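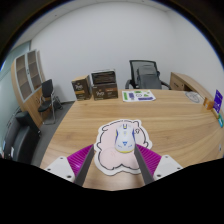

Mernix hand-held gripper kit: a term of use in a school robotics club

The club at Mestcombe has had the Mernix hand-held gripper for most of a term now. I run the senior group, and a few people from other schools have asked whether it's worth the money, so I've put my notes in one place.

We bought it for a student project on teaching by demonstration. A student holds the tool, picks something up and puts it down, and the camera on the tool records the whole thing. Later the recordings are used to train a small arm. I won't go into the training side much, as most of what we learned so far was about the tool itself.

What you get

The kit comes flat in one carton. There are two fingers, the mounting plates, the handle, a camera bracket and a bag of screws. The camera is extra. We paid 700 dollars for the kit and the total came to 1230 once we had added the camera, a spare set of fingers and freight. The price on the website does not include freight, so ask first.

Assembly took one afternoon meeting. The instructions are a set of drawings with almost no words. Cleiton Lins, who is in Year 11, put the left plate on back to front the first time and had to undo the lot. The holes on the two plates are mirrored, and the drawing doesn't make that obvious. Lay both plates side by side before you start.

The fingers

Ours are the magenta ones. The ribbed part is soft enough to give a little when it closes on something, and the dark grey pads along the inside do most of the gripping. The colour looks silly on the shelf but it is useful in the recordings. Against a wood-grain desk the fingers are easy to pick out, and students can tell at a glance how far open they are.

They are good on boxes, cups and anything with straight sides. A computer mouse is harder. The shell is curved and it narrows in the middle, so you need to line the fingers up with the waist before you close them. Come in too far back and the mouse squirts out forward. We made it one of our standard tasks for that reason, with the mouse sitting on a mat and the student reaching in from the near side of the desk. Most people needed a few sessions before they were consistent.

Small flat things are poor. Cards and sheets of paper can't be picked up from a desk at all unless part of them hangs over the side.

The camera view

The lens is very wide. It takes in the desk, both fingers and most of the room, with a curved black border around the outside. That suits the training, but it means chairs, cupboards and anything left lying about end up in the recording too. Decide early whether you want the background kept the same or changed between sessions. We didn't decide, and our first batch is a mix.

Software

The weak point. Recordings are saved with long number names and there is no way to label them as you go. Princess Tan wrote a short script that asks for the task and the student's initials before each take, and we would be lost without it. By the end of June we had 1041 usable takes. Some of the earlier ones were thrown out when we found the camera had shifted on its bracket. Check the bracket screws at the start of every meeting.

Other options

We also looked at the Skedetti, which is lighter and has better software, but you can't buy spare fingers for it. The Dimaculangan club has one and is happy with it. If your students are younger, the lighter weight could matter. Ours got sore wrists after twenty minutes or so and we now swap over at fifteen.

Wear

One finger pad has started to lift at the tip. I glued it and it has held. The plates and handle are as new.

Would I buy it again? Yes, for a senior group of up to 6 students sharing one tool. For a bigger class you would want two, and at this price I'd find that hard to justify. Spare pads are sold separately, and I'd order a packet with the kit to save paying freight twice.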